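Teilnehmende gesucht: Studie zum Anlernen von Roboterarmen durch Handführung
Projekt Torketti, Arbeitsgruppe Manipulation 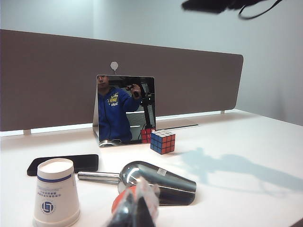 Blick der Handgelenkkamera auf den Arbeitstisch, unter anderem mit Zauberwürfel, Pappbecher und Spiegel.

Für eine Studie im Projekt Torketti suchen wir ab sofort Personen, die einen Roboterarm von Hand durch einfache Greifaufgaben führen. Vorkenntnisse in Robotik oder Programmierung sind nicht nötig.

Worum es geht
In einer Vorstudie haben wir 2,000 geführte Bewegungen ausgewertet. Ein daraus trainiertes Modell griff bekannte Gegenstände zuverlässig, hatte aber Schwierigkeiten mit glänzendem Metall und mit Spiegelungen auf dem Tisch. Wir wollen nun prüfen, ob Vorführungen von vielen verschiedenen Personen dieses Ergebnis verbessern. Bisher stammen fast alle Aufnahmen aus dem eigenen Team.

Ablauf
Ein Termin umfasst eine Einweisung, einen Übungsteil und 156 kurze Durchgänge in mehreren Blöcken. Sie fassen den Arm an, führen den Greifer zu einem Gegenstand und legen diesen an einer vorgegebenen Stelle ab. Zwischen den Blöcken gibt es Pausen. Der Termin dauert 300 Minuten, eine Aufteilung auf zwei Tage ist möglich.

Voraussetzungen
Mindestalter 18 Jahre
Normale oder korrigierte Sehkraft
Keine akuten Beschwerden an Hand, Arm oder Schulter
Deutsch- oder Englischkenntnisse
Links- und Rechtshänder sind gleichermaßen willkommen.

Vergütung
Die Teilnahme wird mit 100 Euro vergütet. Wer vorzeitig abbricht, erhält den Betrag anteilig.

Daten
Gespeichert werden die Bewegungen des Arms und die Bilder der Kamera am Handgelenk. Personen können darin zu sehen sein, auch als Spiegelbild. Gesichter werden vor der Auswertung unkenntlich gemacht. Ihre Einwilligung können Sie bis zum Abschluss der Anonymisierung widerrufen.

Ort und Zeitraum
Labor im Gebäude Pridwood, Erdgeschoss, stufenlos erreichbar. Termine vergeben wir bis Ende Mai, werktags vor- und nachmittags - abends nur nach Absprache.

Anmeldung
Bitte melden Sie sich bei Noemí Hinojosa über das Kontaktformular der Arbeitsgruppe, Stichwort "Handführung". Nennen Sie zwei mögliche Termine und Ihre bevorzugte Hand.

Stand: 5. Januar 2024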